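2 min read

June, notebook 2, dye fastness. Continued from the Vullen swatches.

Red cotton from Sarar, second bath. Weighed 100 g dry, scoured with soda ash, rinsed until the water ran clear. Bath volume 1,000 ml. Salt in two additions, then soda. Held at 140 F for an hour, timer on the bench.

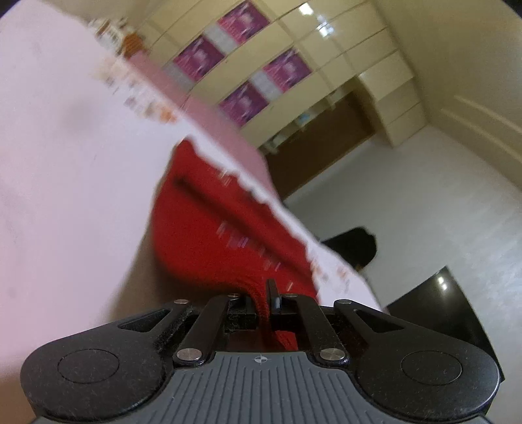
Rinse one still heavily colored, rinse two less so. Weight after drying 97 g. The loss is probably loose fiber plus whatever size the scour left behind. Repeat with the Deria cloth before reading anything into it.

Wet rub on white cotton: faint pink. Dry rub: no mark.

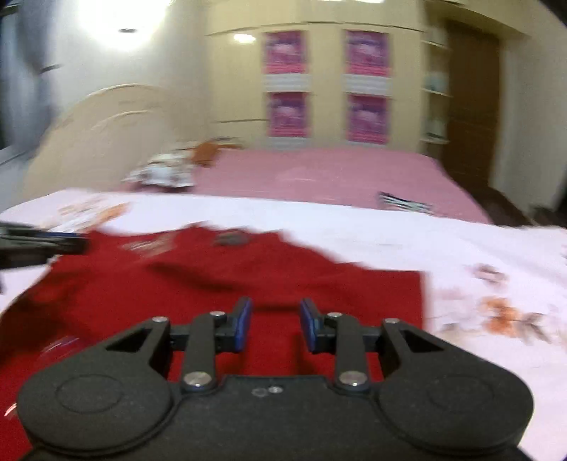
Does a longer soak in fixative fix the wet rub? Only slightly. Simone Guimarães ran double time on the Gasser lot and the pink dropped by half a grade, and the shade went duller.

A hotter soap-off did more for her. Try that first, fixative after.

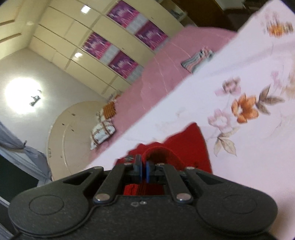
Soap-off at a near boil, ten minutes, two changes of water. Keep the old swatch clipped to the card for comparison. pH strips are low, order more. Light test strips go in the south window at 4 p.m., half covered with foil.

Contact: dye bench, ext. 140 | Back to top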